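Section 7. When the arm drops out mid-job: cable faults and how to fix them

I wrote this section after the Mikstead job, and I'm putting it ahead of the calibration section because I'd really like you to read it before you power anything up. If you've already got a Wivell arm running on a Jaber base and it's behaving itself, great! Read it anyway. The fault I'm about to describe let ours run happily for 38 days before it showed up.

7.1 What the fault looks like

You'll be partway through a cycle and the arm will just stop. The brakes clunk on, the status light goes amber, and the pendant shows fault 108 (joint link lost). You clear it, you restart, it runs. Maybe it runs for an hour, maybe until lunch. Then it does it again, usually with something in the gripper.

The stop itself is the arm doing its job. A joint that can't hear the controller should lock, and it does. What scared me was the third time, when the link came back by itself while I was standing inside the floor tape with my hand on the tray. The arm picked up the move where it had left off and went about the length of my forearm before I hit the stop button. I wasn't hurt. I was very annoyed with myself, though, and I went and sat in the truck for a bit.

So before anything else:

CAUTION: A 108 fault can clear without you. An arm that has stopped on 108 is still live and may move. Press the emergency stop and lock out the main power before you cross the tape, every time, even if you're only going to grab a dropped part.

CAUTION: Auto-resume is ON from the factory on controllers with older firmware. Turn it off now (Setup, Motion, Recovery, set "Resume after link loss" to NO). Do this even if you've never seen a 108 in your life.

7.2 Why it happens

I spent two days blaming the controller. I swapped the board, I swapped the power supply, I reloaded the firmware twice, and I called Lina Nasrallah, who set up the first three of these with me, and asked her to tell me I wasn't losing my mind. She asked me what the cable run behind the base looked like. I said it was fine. She asked me to go look at it.

Well, it was a nest. I'd left all the spare length on every sensor lead and shoved it down behind the base plate, and each time the base turned, it dragged a few loops along. Eventually one of the link leads worked its way under the turning ring, got pinched, and the wires inside started to break. From the outside you could barely see a flat spot. The controller log had 3,442 retry messages in it that I'd never scrolled down to.

The cure is boring. Take all the cables out, check them, coil up the extra, tie it, and anchor it where the base can't reach it. Set aside an afternoon.

7.3 What you'll need

A clear table, bigger than you think
Black cable ties, plenty of them (the long ones, you'll trim them later)
Flush cutters
A cable tester, or a meter with a continuity beep
Masking tape and a marker
The Zultora lead kit if you're replacing anything, since the connectors are keyed and the generic ones will go in crooked

7.4 Taking the cables out

1. Press the emergency stop. Turn off the main switch, hang your lock on it, and put the key in your pocket.

2. Wait for the status light to go all the way out. The drives hold a charge for a while. I give it the time it takes to make coffee, and the label on the cabinet will tell you the minimum for your model. Follow the label over my coffee.

3. Support the upper arm with the stand or a strap. The brakes should hold it, but you're about to be leaning in underneath.

4. Tape and number both ends of each lead before you unplug it. I know. I skipped this the first time too, and it cost me a whole evening of plugging things in and saying bad words.

5. Unplug at the controller end first, then at the base.

6. Pull the leads out by hand, gently. If one won't come, stop pulling and turn the base ring by hand a little to free it. A lead that was stuck is a lead you should be suspicious of, so mark it with a second piece of tape.

7. Carry the whole mess to the table and dump it.

Note: Don't be tempted to do this on the floor next to the robot. You'll step on something. Connector tips are small and floors are hard.

7.5 Sorting, testing and coiling

8. Find an end and work backward from it. Don't tug from the middle of the pile, it only tightens the knots. If you get stuck, loosen the pile and spread it flatter across the table, and an end will usually turn up.

9. Run each lead through your fingers from one connector to the other. You're feeling for flat spots, kinks, and any place where it goes oddly soft. Soft is bad! Soft usually means the wires inside have let go.

10. Test it, and wiggle it while you test. A pinched lead will often beep just fine lying still and then cut out when you bend it. Mine did exactly that.

11. Anything that fails, cut a connector off it right away so it can't sneak back into service. I mean it. I once put a bad one "to the side" and installed it again the same afternoon.

12. Make your coil. Keep the loops about even and let the cable fall the way it wants to. If it fights you, give it a half twist as each loop goes on. Don't wrap it around your elbow, it puts a twist in every turn and the cable will remember it forever.
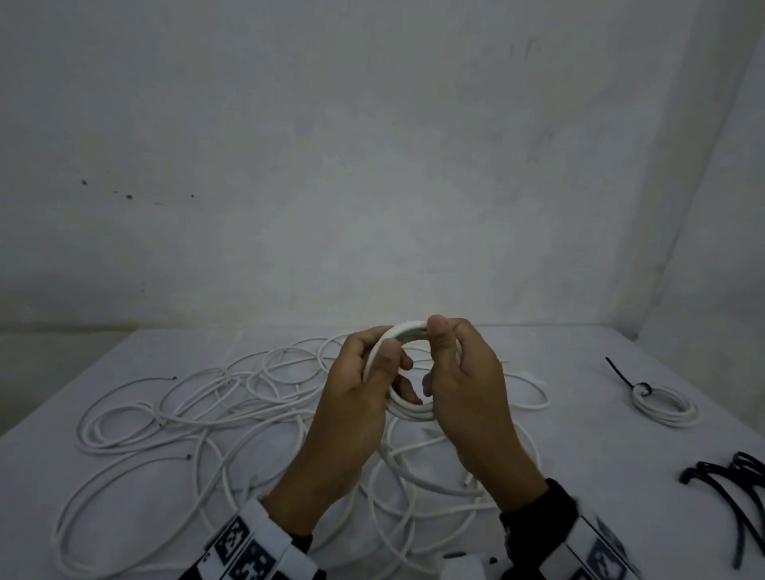
Coiling a white lead by hand. A finished coil, tied, lies at right with more ties beside it.

13. Slip a tie around one side of the coil and pull it snug. The tie should hold the loops together without denting the jacket. If you can see the cable squashing under the tie, cut it off and use another one. Ties are cheap.

14. Leave the tail on for now. You'll trim it once the coil is mounted and you're sure you like where it is.

15. Lay the finished coil well clear of the pile and start the next one. If you let finished coils drift back into the tangle you will get to do them again (ask me how I know).

Note: You want enough free lead between the coil and the plug to cover the full swing of the base, plus a bit of give. On the Jaber base I leave 20 inches. Measure with the base turned as far as it goes away from the controller, not with it parked at home. Parked at home everything looks like plenty.

Note: Don't make the coils tiny. A tight little coil looks wonderful and packs away nicely, but a link lead has a minimum bend, printed on the bag it came in, and going under it brings you right back to fault 108 by another road.

7.6 Putting it back

16. Mount the coils on the back rail, above the turning ring. If your base didn't come with a rail, a plain bracket bolted to the fixed half of the base works. It has to be the fixed half. I've seen it done on the turning half and it was a very long day for somebody.

17. Plug in at the base first, then at the controller, matching your tape numbers. Push until you feel the click. Then pull back lightly on each plug.

18. With the power still locked out, turn the base by hand through its whole range, slowly, while you watch the leads. Nothing should go tight and nothing should touch the ring. If anything rubs, fix it now.

19. Trim the tie tails with the flush cutters. Cut them square and close. A tie cut at an angle with ordinary cutters leaves a point that will open up the back of your hand the next time you reach in there.

20. Pick up every offcut. They get into the ring seal.

7.7 First power-up after the fix

21. Get everybody outside the tape, including you. Take off your lock and power up.

22. Go into Setup and check that "Resume after link loss" still says NO. A firmware reload puts it back to YES without telling you, which is how mine got turned on again after I'd already turned it off once.

23. Jog the base at the slowest speed, all the way one way and all the way back, with your thumb near the stop.

24. Open the log (Service, Link, Retries). Clear it. Run an empty cycle for an hour and look again. You want zero. A handful of retries means a plug isn't seated, so go back to step 17, lockout first. A steady climb means you've still got a bad lead in there.

25. Only then give it a part to hold.

CAUTION: If 108 comes back after all this, don't keep clearing it to get through the shift. Leave the arm locked out and call for service. I kept clearing mine, and that's the only reason I was standing where I was standing.

7.8 Keeping it that way

Look behind the base once a month with a flashlight. It takes hardly any time. Check the retry log while you're at it, and scroll all the way down, please. Replace the ties when they go chalky, and any time you add a sensor, coil its spare length that same day before you run a single cycle.

Section last revised 9 August 2025. Changes: added step 22, fixed the menu name in step 24, moved the lockout caution to the top of the section.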